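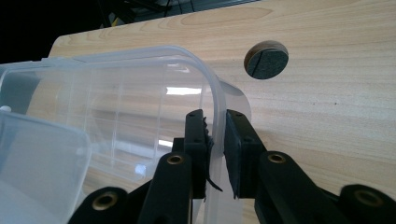 Our project asked whether clear plastic storage containers deserve their reputation as the sensible way to store things in a shared apartment. The packaging copy for the Pillaswood range says you can "see everything at a glance," and we doubted it from the start. A clear wall is only useful when light isn't bouncing off it. With the container on its side on a wooden tabletop, the grain shows through well enough, but there is also a bright white bar of reflection on the inner wall, and a printed label behind a patch like that would be hard to read. We marked Pillaswood down for this. One member of our group thought that was harsh.

## What we tested

We compared Pillaswood with Ustine, a cheaper container in frosted plastic. Each was filled with the same desk clutter and left in a student apartment for nine days. Residents wrote down every time they looked for something and whether they had to take the lid off to find it. The log came to 177 searches in all, with a few entries we couldn't read and left out.

We used the same table throughout. Its surface is pale and slightly glossy, and we worried that it made the glare worse than it would be on a dark shelf or a carpet.
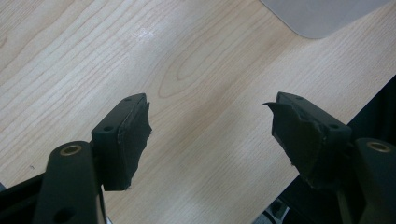
We didn't repeat the test on a darker surface, so our complaint about glare should be read with that in mind. A later group could settle it in an afternoon.

## Results

Clear walls helped with large items like chargers and tape. They did very little for small items, which sank to the bottom and hid behind each other. People opened the lid anyway. Several entries for the clear container say "could see it, couldn't tell what it was," and we take that more seriously than the package does.

The rim was a separate question. Pillaswood calls it an "easy grip edge." It is thick and rounded, and we found it fine to hold when empty. Carrying it loaded was less pleasant, and two residents preferred to hold it from underneath.

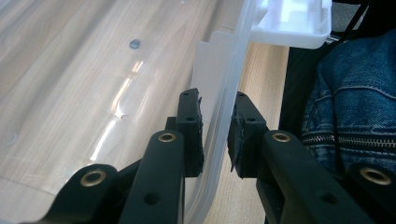 *Figure 3. Curved rim of the clear container on the wood-grain surface.*

## Weak points in our own work

The residents knew what we were testing, and some of them had opinions about plastic before we arrived. We also never tested stacking, although most people buy these containers to stack them. We would not recommend paying extra for transparency on the strength of this report, or paying less for the lack of it.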